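Ilse Smits has been selling people on bags for 14 years, and she knows how that sounds.

"I don't sell the bags," she says. "I sell the afternoon." The afternoon costs 307 dollars, and for that she will come to your house and go through a closet with you until everything in it is in a drawstring bag on its way out or a zipper bag on its way back to the shelf. She calls the method Clendov. She won't say where the word comes from.

I went to see her in Lirley expecting to be annoyed, and for the first half hour I was. There is a lot of talk about "permission." There is a laminated card. When I asked what the card does that a person couldn't work out alone, she handed it to me and waited. It had 12 steps on it, and step four was "Open the bag."

"You laugh," she said, "but people don't open it. They stand there holding it shut and they make a pile next to it, and then they have a pile."

Her partner in the business, Yaw Korletey, is easier to like, mainly for being willing to say what doesn't work. He ran a stockroom in Gulance before this and has handled more plastic than most of us. I asked him whether the zipper bags do any good, or whether they just make a mess look filed.

"Half the time it's the second one," he said. "Somebody puts a thing in a bag, closes it, and feels finished. It's the same thing. It's flat now." He still uses them for anything that lies flat, and he likes a colored zipper — he says he can find the edge without his glasses.

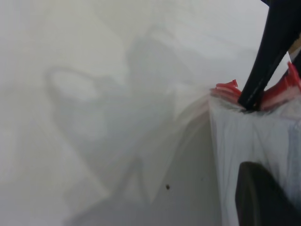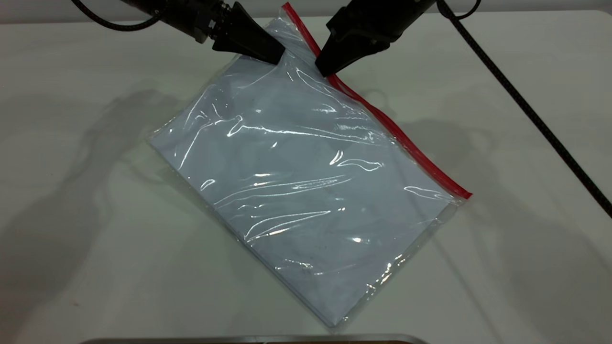 So does any of this need a paid visitor?

Most people could do it alone with a roll of trash bags and a free afternoon, and Korletey says as much to anyone who calls. What they pay for, in his view, is somebody standing in the doorway so they don't quit at the second shelf.

Smits doesn't agree. She thinks the order matters, trash first and keeping second, and she has little patience for clients who start with the zipper bags. "They want the nice part," she said. "They want to press the air out and stack things. I take the box away from them." She told me she once put it in her car.

I pushed her on the plastic. It seems odd to clear a house of stuff by bringing more stuff into it, and she has plainly heard this before. She said the bags get reused. I asked how often. She said it depended on the client. Korletey looked at the table.

"We've been through nearly 2000 of the zipper ones," he said after a bit. "I'd like that to be lower. I've told her that."

They are planning a class in Claeys in June, with a cheaper ticket and no home visit. Smits wants everyone to get the card. Korletey wants to leave it out and let people bring one drawer from home, emptied into whatever they have. When I left they were still arguing over step four.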